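Kitchen sink tips, quick ones
Posted 2021-08-12

Been meaning to type these up for ages. No particular order. Steel sinks mostly, bit about taps at the end.

Limescale round the base of the tap. Kitchen roll soaked in white vinegar, wrap it tight, leave while you have a cup of tea. Rinse well. Don't leave it overnight on chrome, I did that once and it went dull in patches.

Stone worktops: keep the vinegar OFF. Fold an old towel round the area first. Quartz copes better than marble but I still wouldn't. Washing up liquid and warm water does nearly everything.

Smelly plughole. Bicarb down first, 2 big spoons, then a kettle that's been off the boil a few minutes if your pipes are plastic. Lift the strainer out and scrub the underside with an old toothbrush, thats where the smell lives nine times out of ten.

Overflow hole. Always forgotten. Bottle brush, drop of washing up liquid, then pour a jug of water through it slowly. Grim what comes out.

Scratches: go with the grain. Always with the grain. No wire wool, it leaves bits behind and the bits rust. I use the Clastutwood cream on a damp cloth, 255 ml bottle, lasts me from November to the summer easy. The Stoneck one is cheaper but grittier, fine for an old sink, not for a new one.
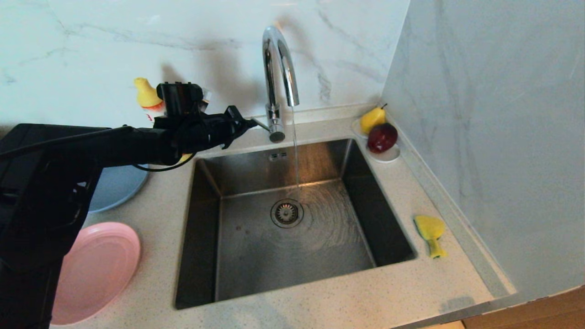
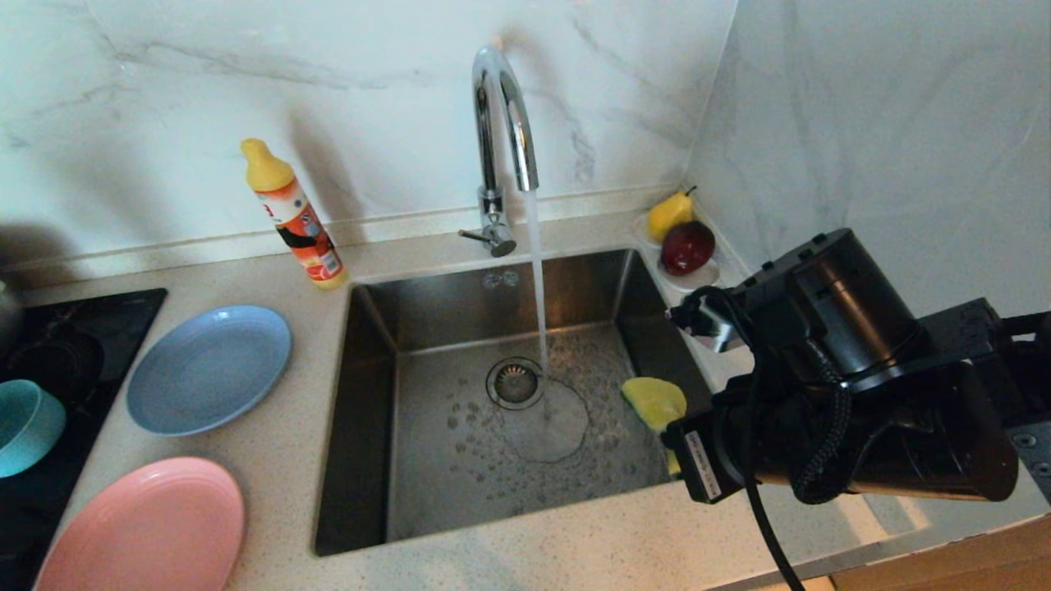
Gooseneck taps, chrome, over a stainless sink. Lovely for filling a stockpot, but a tall spout splashes more. Turn it down to a thin stream for rinsing and you'll wipe up half as much after.

One reader, Kerkwood, wrote in to say the vinegar trick did nothing on a really old crust and that a plastic scraper (the sort for ceramic hobs) got it off in 11 minutes flat, after a good soak, held almost level so it doesn't dig in. Also reckons drying the tap last thing at night beats any cleaner going. Fair enough. I'd add: try the scraper at the back first.

Weak flow? Unscrew the little end bit of the spout, if yours has one. Soak it in vinegar in an egg cup. Poke the mesh with a pin. Mine was full of grit after the water board dug up the road. Put the washer back the same way round, take a photo before you start or you wont remember.

Drips. Usually the cartridge on a lever tap. Turn the water off UNDER the sink, put the plug in so you don't lose the screw. Take the old cartridge to the shop with you, they all look the same and they aren't. Visser had mine in a drawer behind the counter, no box.

Silicone gone black along the back edge: don't bother bleaching it for the fourth time. Cut it out, dry everything properly, do it again. Masking tape both sides, pull the tape while it's still soft.

More on drains when I get a minute.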